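4. Contact Faults During Block Pushing

4.1 Failure at low tool height
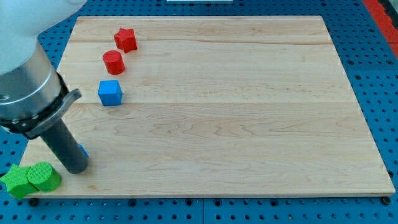

Figure 1. Block pushing on the wooden board. The rod-shaped tool is held just above the surface, with red, blue and green blocks on the board.

Kenji Obi, reading an early draft of this section, objected that the word "collision" was too strong for what the logs contain. A tool that grazes the work surface at low speed, he wrote, is a calibration error, and should be counted with the other calibration errors unless the arm stops on its own. We have kept his distinction. In what follows, "graze" refers to contact with the board that the controller did not register, and "fault" refers to contact that led to a protective stop.

The pushing task requires the tip of the tool to travel close to the board. If the tip is too high, it can ride over a block that has tipped onto its side; if it is too low, any error in the height model brings it into contact with the wood. The Tutine controller was set to hold a fixed height throughout each push, on the assumption that the board was flat and level with the base of the arm. This assumption was checked once, at installation in the Irkton laboratory, and was not checked again before the February runs.

Of 1000 pushes attempted in those runs, 64 ended in a fault. The faults were not spread evenly. Most took place on long pushes toward the near edge of the board, where the arm was extended and the height error was largest. Short pushes close to the base were almost free of faults, although later review of the force records showed that grazes had been present there as well. The operators had no means of seeing these grazes during a run, as the force display showed only values above the stop limit.

4.2 Cause

Two sources of error were identified. The first was a slight tilt of the board relative to the base of the arm. The second, and the more serious, was a change in the effective length of the tool. The rod had shifted in its mount after repeated side loads, and the stored tool length was no longer correct. Each protective stop was followed by a restart procedure that reloaded the stored value without measuring it. The procedure therefore restored motion and left the fault in place.

Nhyira Addo repeated 100 of the pushes with the tool measured by hand before each block of trials. Faults fell to 18 under this condition. The remaining faults were consistent with the tilt of the board, and they were confined to the same region as before. We take this as evidence that the two errors added together, and that neither would have been noticed quickly on its own.

4.3 Safety considerations

No person was hurt and no part of the arm was damaged. The protective stop worked as designed in every recorded fault. We nevertheless regard the restart procedure as a safety matter. An operator who had seen several stops in one session could clear the next one from the console without approaching the arm, and the session notes show that this became normal practice. On two occasions the stop was cleared while the tool was still pressed against the board, and the first motion after restart was sideways under load.

The Plirwood safety guide, under which the work was carried out, requires an inspection after any stop caused by contact. It does not say what the inspection should include. The operators met the requirement by looking at the arm and confirming that nothing appeared loose. A shift of this size in the mount cannot be found by eye.

The procedure has since been changed. After a contact stop, the controller now raises the tool straight up at reduced speed and refuses further commands until its length has been measured against a fixed reference. The height model has also been replaced with a plane fitted to several touch points on the board, taken at the start of each session. The effect of both changes on the Ayaaba task set is reported in Section 5.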